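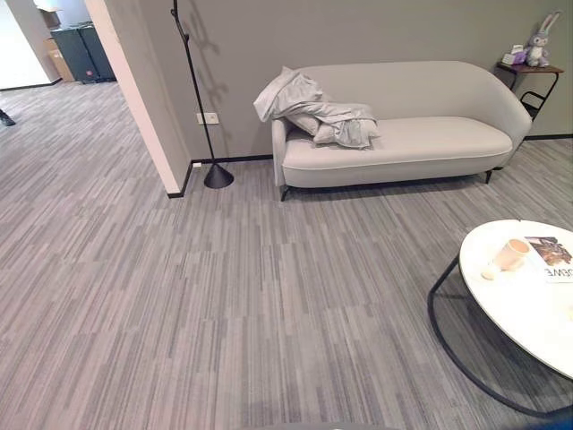
Dandska wrote back that the lounge at Ekotholm should feel like somebody's living room, and could we please keep the tissues within reach of the seat. Yes to both!

The pale gray loveseat is in against the wall, with a blanket and a cushion on it, the tall black lamp at one end and the little side table at the other (plush bunny included). We're so pleased with this corner -- 9 families used the lounge in May, and we've spent $200 on it so far. Still to come: 2 more chairs from Gakton.

15 shares | 2 comments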